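Zahnputzbecher Fimlow, achteckig, weiß

Mein Lieblingsstück fürs Bad, und ja, ich weiß, es ist ein Becher.

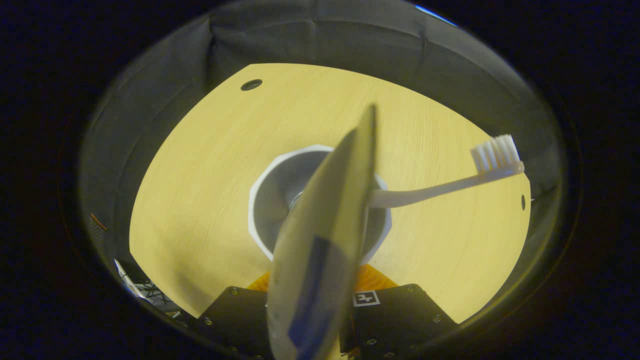 Ok-hee Won schreibt mir dazu: Ich hatte jahrelang runde Becher und habe nie darüber nachgedacht, bis mir im Sommer der dritte vom Waschbeckenrand gerollt ist. Seit der Fimlow da steht, ist Ruhe. Meine Frage wäre nur, ob es ihn irgendwann auch eine Nummer größer gibt, wir sind zu viert und es wird eng mit den Bürsten.

Danke, liebe Ok-hee! Größer ist gerade nicht geplant, aber dazu weiter unten mehr, da gibt es nämlich doch eine Lösung.

Jetzt aber von vorne. Ich habe den kleinen Laden in Grivonville vor ein paar Jahren mit Seifenschalen angefangen, und die Becher kamen erst viel später dazu. Eigentlich wollte ich nie Becher machen. Becher gibt es überall, dachte ich, in jedem Möbelhaus, an jeder Kasse, da braucht es mich nicht. Dann habe ich für das eigene Bad einen gesucht und war nach zwei Wochen richtig genervt. Entweder waren sie hoch und schmal, sodass man unten mit keinem Lappen mehr reinkommt, oder sie waren hübsch und kippten um, sobald man eine elektrische Zahnbürste hineinstellte. Einen hatte ich mit Korkboden, wunderschön, nach einem Monat roch er wie ein Keller.

Also habe ich angefangen zu zeichnen, und aus den ersten Skizzen ist dann der Fimlow geworden. Acht Seiten, weiß, keine Verzierung, kein Spruch drauf (ich bitte um Verständnis, bei mir wird es nie einen Becher mit Spruch geben).

Warum acht Ecken?

Das werde ich auf dem Markt ständig gefragt. Der schönste Grund ist für mich, wie der Stiel einer Bürste sich anlehnt. In einem runden Becher rutscht er gern an der Wand entlang, bis er irgendwo hängen bleibt, und am nächsten Morgen schaut er in eine ganz andere Richtung. Im Achteck findet er eine Ecke und bleibt da. Bei zwei Personen hat jede ihre Seite, und das Verwechseln am Morgen hört auf. Bei uns jedenfalls! Mein Sohn hat seine Ecke mit wasserfestem Stift von außen markiert, das geht übrigens mit Spiritus wieder weg, ich habe es ausprobiert.

Dazu kommt der Griff. Mit nassen Händen fasst man eine Kante einfach sicherer an als eine glatte Rundung, und Zahnputzbecher fasst man nun mal fast immer mit nassen Händen an. Und ich mag das Licht auf den Kanten, der Rand wirkt je nach Tageszeit mal ganz hell und mal eher wie ein Schatten. Das klingt jetzt furchtbar nach Katalog, aber so ist es halt.

Was passt hinein?

Normale Handzahnbürsten, egal ob mit geradem oder leicht geschwungenem Stiel. Kinderbürsten mit dickem Griff auch, die stehen nur etwas tiefer. Elektrische Handstücke passen hinein, da würde ich aber höchstens eines nehmen und die Ladestation woanders aufstellen. Eine Tube Zahnpasta geht neben zwei Bürsten noch mit rein, am besten mit dem Deckel nach unten. Zungenschaber, Interdentalbürstchen und der ganze Kleinkram verschwinden mir persönlich zu sehr, dafür nehme ich die flache Schale aus derselben Serie.

Und nein, zum Trinken ist er nicht gedacht. Man kann sich damit den Mund ausspülen, klar, aber wenn Bürsten darin stehen, nehmt dafür bitte lieber ein Glas.

Wo stelle ich ihn hin?

Bei mir steht er auf einem kleinen Holzbrett neben dem Hahn. Ich finde Weiß auf hellem Holz einfach unschlagbar, das macht selbst ein fensterloses Bad ein bisschen wärmer. Auf dunklem Stein sieht er strenger aus, fast ein bisschen nach Hotel, was manche ja genau so haben wollen. Wer ihn auf Holz stellt, sollte den Boden ab und zu abwischen. Stehendes Wasser mag kein Holz auf Dauer, und dann gibt es einen Rand in der Platte, den man nicht mehr so leicht wegbekommt. Ein Tropfen Öl auf dem Brett, zweimal im Jahr, reicht bei mir völlig.

Auf einem schmalen Glasregal über dem Becken geht er auch, da aber bitte vorher einmal schauen, ob das Regal wirklich gerade hängt. Meins hing nicht gerade.

Pflege

Einmal die Woche ausspülen, mit warmem Wasser und einem Spritzer Spülmittel. Ich komme mit der ganzen Hand nicht hinein, mit einem gefalteten Schwammtuch aber prima bis auf den Grund. Die Ecken innen sind die Stelle, an der sich gerne Zahnpastareste sammeln, da hilft eine ausgediente Zahnbürste am allerbesten - und die hat man ja meistens zur Hand. Gegen Kalk nehme ich einen Schluck Essig, lasse ihn eine Viertelstunde stehen und spüle gut nach. Scheuermilch bitte weglassen, die macht die Oberfläche mit der Zeit stumpf, und dann setzt sich der Schmutz erst recht fest.

Spülmaschine habe ich im August mehrfach getestet, oberer Korb, Schonprogramm, ging gut. Im heißen Intensivprogramm würde ich es lassen.

Bestellung und Versand

Artikelnummer 3586, bitte immer mit angeben, wenn ihr mir schreibt, ich habe inzwischen mehrere weiße Sachen im Regal und verwechsle sie sonst in den Mails. Der Becher kostet 11 Euro. Verschickt wird in Papier und Karton, ohne Luftpolsterfolie. Bisher ist alles heil angekommen bis auf eine Sendung, und die war, der Delle nach zu urteilen, unterwegs unter etwas sehr Schwerem gelandet. Natürlich habe ich sofort Ersatz geschickt.

Stand 27. Nov. 2023 liegen noch 147 Stück im Lager. Wenn die weg sind, dauert es ein bisschen, bis Nachschub kommt, denn meine Werkstatt macht über die Feiertage zu und fängt erst danach wieder an. Wer also einen zum Verschenken möchte, meldet sich am besten bald. Ich packe auch gerne eine Zahnbürste mit Schleife dazu, das kostet nichts extra, die Schleife binde ich aber selbst und sie wird schief.

Für Familien

So, Ok-hee, jetzt zu deiner Frage. Es gibt den Becher im Set zu 2 Stück, und das ist bei vier Leuten meiner Meinung nach sogar angenehmer als ein einzelner großer. Die beiden lassen sich mit den Seiten direkt aneinanderschieben, da bleibt keine Lücke, in der sich Wasser und Staub treffen (noch ein Punkt fürs Achteck, ich hätte ihn fast vergessen). Bei Benjamín Bravo stehen sie so im Gästebad, einer für Bürsten, einer für Kämme und Nagelfeile, und er hat mir geschrieben, dass er den zweiten gleich für den Schreibtisch nachbestellen musste, weil dort jetzt auch Stifte hineinsollen. Finde ich super. Als Stiftebecher hatte ich ihn gar nicht auf dem Zettel.

Passend dazu

Aus derselben Ecke gibt es die Seifenschale Zúñiga, die ist flach und hat Rillen im Boden, damit die Seife abtropfen kann. Mit dem Becher zusammen sieht sie aus, als hätte man sich beim Einrichten viele Gedanken gemacht, auch wenn man das gar nicht hat. Das Holzbrett Mekidholm ist gerade ausverkauft, ich warte auf geöltes Material und sage hier Bescheid, sobald es wieder da ist. Bitte keine Vorbestellungen dafür, ich habe beim letzten Mal völlig den Überblick verloren und drei Leuten das falsche Brett geschickt.

Umtausch

Gefällt er nicht, kommt er zurück, kein Problem. Schreibt mir vorher kurz eine Mail, dann weiß ich, dass ein Paket unterwegs ist. Benutzte Becher nehme ich aus naheliegenden Gründen nicht zurück, einmal aufs Waschbecken stellen und gucken, ob er von der Höhe her passt, ist aber völlig in Ordnung.

Wer in der Nähe von Grivonville wohnt, kann auch einfach vorbeikommen und ihn in die Hand nehmen. Klingel ist links, die rechte geht nicht.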